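Friday, March 13, 2026

Our collection of block-arranging examples for the learning system resumed this week at the Dedport site. Each episode is recorded under operator control and reviewed before it enters the training set.

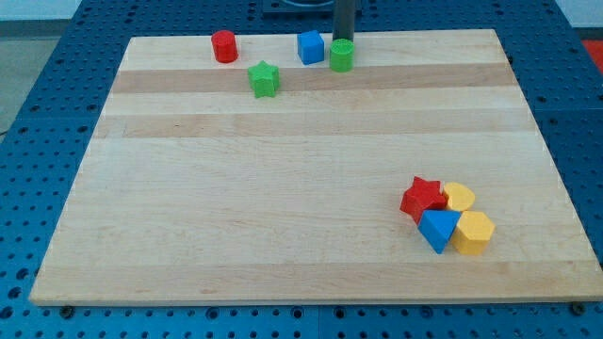 Broltby Manipulation Group – Dedport

Blocks pushed together into a tight cluster are labeled separately from those standing apart. Two reviewers check every label. Episodes from 2022 remain in use.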